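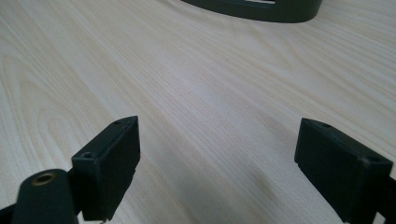 Why do some tabletops have wood patterns when they are not solid wood?

The pattern is printed on a sheet of paper, and the paper is sealed under a hard, clear layer of plastic. The finished material is called laminate.

A laminate sheet is made from several layers. The bottom layers are brown paper soaked in a sticky liquid called resin. The next layer carries the printed picture of wood. The top layer is clear and protects the print from scratches. A large press heats the stack and squeezes it until the layers join into one stiff sheet. The sheet is then glued to a board.

The lines in wood are called grain. In a real tree, grain comes from growth rings. A tree usually adds one ring each year where there are warm and cold seasons, so a trunk with 40 rings is close to 40 years old.

The shape of the grain depends on how the log is cut. Some cuts give long, nearly straight lines. Others give arches stacked inside each other. Woodworkers call these arches cathedral grain - they look like tall church windows. The light-colored tabletop in the photo has loops and arches toward the left side and long slanting streaks across the center and right.

How to check a table at home:

Look at the edge of the top. In solid wood, the lines continue over the edge and down the side.
Look for repeats. A printed pattern may appear twice on a large table - a tree never grows the same knot twice.
Look underneath. The underside of a laminate table is often plain.

Word list
Grain: the lines in wood
Resin: a sticky liquid that sets hard
Laminate: layers pressed into one sheet

Text: Khanyisile Hendricks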